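**Trirkik open day, Kavis showroom, Osham. Rating: 2 out of 5, and one of those is for the staff.**

I went to see Trirkik because my sister runs a small guesthouse and has been told twice that a robot could restock and tidy the rooms for her. I have used a lot of gadgets that were supposed to do my tidying. Most of them are in a closet now, waiting to be tidied. So I was not the easiest visitor Kavis had that afternoon in May.

To be clear about what I'm reviewing: Trirkik is the software and support package that Kavis rents out for $1,152 a month. The hardware is a separate matter, quoted separately, and I couldn't get a figure for it that anybody would write down. The wrist gripper I watched for most of the visit has GALBOT printed on its housing. There was also a two-armed setup with black hands that have proper fingers. I have no opinion on how well either one is built. My opinion is about what Kavis says you can do with them once you pay.

The open day is split in half. First you sit through a talk, which I would skip. The slides promise "100 percent of everyday objects," and then a few slides later there is a list of 171 supported ones. I asked which it was. Nneka Igwe, who was running the floor and was by a long way the best thing about the visit, said the list was the one to believe. She also said she'd asked for the other slide to be taken out. I liked her for that.

After the talk you go through to the shelves, and you're allowed to stand pretty close. Visitors call out an item, an operator types it in, and you wait. The waiting is the part the brochure leaves out. I asked for the water bottle and had time to read most of the handout before anything moved. When it did move it was smooth, I'll give it that, with none of the jerking I expected. It got hold of the bottle on the second go and set it down on the counter a little too near the edge for my taste.

They do at least use a messy set of things. I had expected matching blocks, and what they have looks more like a family's spare room: books, a teddy bear, headphones with the cord hanging off the shelf, a bag of blue cables. The snack packet went well. Soft, light things seem to suit it.
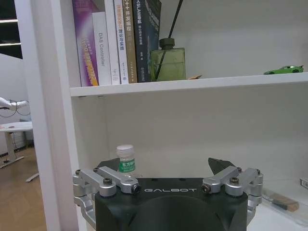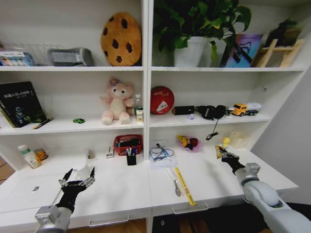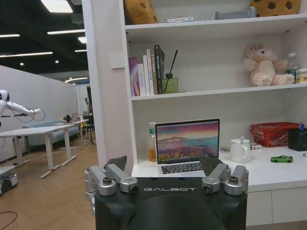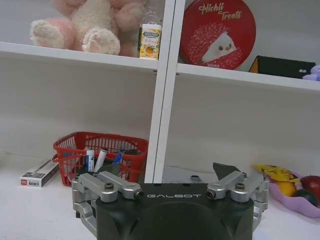 *On the shelves at the Kavis open day, Osham. The second picture is the two-armed setup; the other three are from the wrist of the gripper.*

My trouble is with what was left out. The books on that shelf stand pressed up against each other, the way books do in a real house, and I asked for one from the middle of the row. Ms. Igwe said books were "on the list, but not that book." A book lying flat would be fine, apparently. The big red tin standing on its edge got the same answer. I asked about a pen out of the red basket and was offered a different demonstration.

I also asked about the reed diffuser, because my sister has one in every room and they tip over if you look at them. The operator said the arm would go around it. It did go around it while I watched, slowly and with plenty of room to spare. Fine. That shelf has a lot of bare space on it, though, and a guesthouse shelf wouldn't.

Then there's the question of putting things back. Tidying is mostly putting back, and nearly everything I saw was picking up. When I pushed on this I was shown one item returned to a shelf, and it was returned to the spot it came from. I asked if it could decide for itself where a stray mug belongs. You have to set up a "home" for each object during installation, and changing one means a call to support. How long that call takes depends on your plan. I was given the plans on a sheet of paper with the cheaper one already crossed out.

**What I liked**

- Straight answers from the floor staff, even the awkward ones
- Quiet and steady, and I never felt nervous standing by it
- Real clutter on the shelves

**What I didn't**

- The talk, which says things the floor can't show
- Long pauses before each move
- Very little putting away
- No written hardware price, and a rental fee that would cover a good many hours of a person with two hands

Kavis says the next version will handle upright books and is being tried out at a hotel they call the Ezeani site. I asked to visit and was told visits aren't being arranged yet. If they are, I'd go. I'd bring my own tray of odds and ends from my sister's front hall and ask them to start with that.

For now I've told her to keep her money. The open day itself is free and you can book by phone. Parking is behind the building, and the coffee is better than you'd think. Go straight to the shelves, ask for something awkward, and ask to see it put back where it didn't start.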